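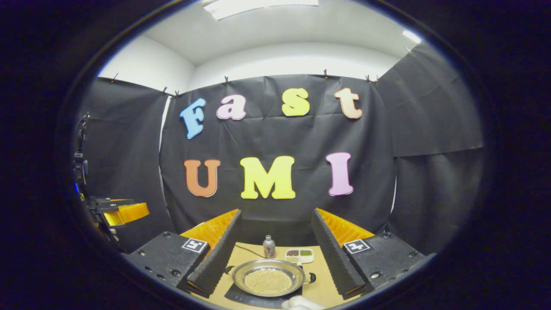 Black fabric held up with binder clips, foam letters on the back curtain.

Home News Minutes Join Contact
2 min read

Tetetside Players, general meeting, January 21, 2026

Me on minutes again, so blame me for the spelling. Gwenllian Bellis was in the chair and we got going once the kettle was done.

Last minutes: fine, except I wrote that Valdemar Arnardóttir had agreed to direct in May. He agreed to think about it. He has now thought about it and yes, he'll do it (hooray!).

May show. Long chat, the longest of the night. We're doing "The Ferry to Plekidden" and it has 16 speaking parts, which made a few people go quiet. Valdemar is happy to double up the villagers and the sailors. I said I'd still like a real crowd for the harbor bit, and got voted down, but nicely. Auditions will be in the Clomedmont Road hall, and scripts go out by email before then. Please print your own!

Money. We have $2,000 in the account after the hall deposit. Gwenllian wants to keep most of it back for the rights and the programs. Agreed to spend up to $200 on costumes, mainly boots, as the old ones have split and I'm not gluing them a third time.

Lights. Østergaard Hire sent a quote and we all thought it was high. I'm going to call and ask what it comes to without the follow spot. Valdemar says he can live without one if the second act stays as written.

Tickets. Went round and round on this. Eight dollars for everybody, kids under five free, no early bird price this year. Door sales are cash or card.

Storage. The shelf by the side door is full. If you own the green trunk, please take it home or tell Gwenllian what's in it, she can't get the lock open and neither can I.

Anything else: a request for better cookies. Noted, and I'll bring the ginger ones.

To do: me, call Østergaard. Valdemar, cut list for act one. Gwenllian, rights form and hall dates.

Previous Next Back to Minutes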